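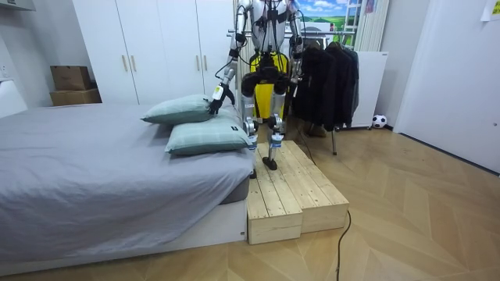 Compte rendu de réunion technique – comparaison des préhenseurs et contrôleurs, poste « chambre »
Date : 2 septembre 2018
Présents : équipe préhension, équipe commande, équipe essais. Excusée : équipe vision (remarques transmises par écrit).
Diffusion : interne Rurnby, copie Vundance

1. Approbation du compte rendu précédent
Approuvé avec une correction au point 4 : le couple de maintien du poignet était donné en valeur crête, il s'agit de la valeur continue. Le tableau est repris en annexe A.

2. État du poste
Plateforme en bois à deux blocs maintenue contre le pied du lit. La posture avec un pied sur le dessus et l'autre plus bas reste la posture de référence pour la prise d'oreiller. L'équipe commande signale que le contrôleur d'équilibre n'a pas été réglé pour un écart de hauteur entre les pieds lors de la campagne d'avril ; les résultats d'avril ne sont donc pas comparables et sortent du tableau de synthèse.
Le câble d'alimentation passe au sol côté parquet. Demande de l'équipe essais : fixer un cheminement et le marquer. Accepté.
Le harnais jaune reste en place pour tous les essais, y compris à vitesse réduite.

3. Préhenseurs
Deux modèles comparés sur la même séquence (approche par le dessus, appui sur le bord supérieur de l'oreiller, fermeture, levée, dépose) : la main multidigitale Gillies et la pince Vinska à deux mors parallèles.
Gillies : 100 essais, 81 prises conformes. Les échecs relevés viennent surtout de la phase d'appui. Les doigts s'enfoncent dans le tissu avant la détection de contact et la fermeture se fait sur un pli trop mince. Seuil de contact à abaisser ; l'équipe préhension propose de le faire par doigt et non sur la somme des efforts.
Vinska : série interrompue après 19 essais, échauffement du moteur de fermeture. Pas de taux publié à ce stade. La série sera reprise depuis le début, les essais déjà faits ne seront pas cumulés.
Discussion sur le critère de prise conforme. L'équipe commande souhaite y inclure la stabilité du torse pendant la levée. L'équipe préhension s'y oppose : le critère mélangerait deux sous-systèmes. Décision : deux colonnes séparées dans la feuille de relevé, critère de préhension inchangé.

4. Contrôleurs
Le contrôleur en impédance est conservé pour le bras droit. La commande en position avec limitation d'effort donne une trajectoire plus répétable mais un appui trop raide sur une surface souple. Elle reste disponible pour les mouvements sans contact.
Bras gauche : maintenu le long du corps, sans consigne de tâche. La question de la prise à deux bras est reportée ; elle suppose de revoir le modèle de collision avec le portant à vêtements.
Anomalie 1021 (perte de trame sur le bus du poignet droit) : non reproduite sur banc. Reste ouverte. Ajouter un horodatage côté poignet avant la prochaine série.

5. Caméras
Remarque écrite de l'équipe vision : les deux oreillers superposés portent le même tissu vert sauge et la segmentation les fusionne régulièrement. Essai demandé avec une taie de couleur différente, en série à part. Accepté, sous réserve que la série de référence garde les taies actuelles.
La caméra fixe ne couvre pas la tête du robot. Pas de changement demandé, la zone utile étant le bras et le lit.

6. Décisions et actions
Seuil de contact par doigt, main Gillies : équipe préhension.
Demande d'assistance au fournisseur pour l'échauffement Vinska : équipe préhension.
Réglage de l'équilibre avec pieds décalés, note de réglage à verser au dossier : équipe commande.
Horodatage poignet, anomalie 1021 : équipe commande.
Marquage du cheminement de câble, mise à jour de la feuille de relevé : équipe essais.
Fourniture des taies : Vundance, à confirmer.

7. Divers
La prochaine réunion sera fixée après la reprise de la série Vinska.

Annexe A : couples de maintien du poignet (rectifié)
Annexe B : feuille de relevé, version à deux colonnes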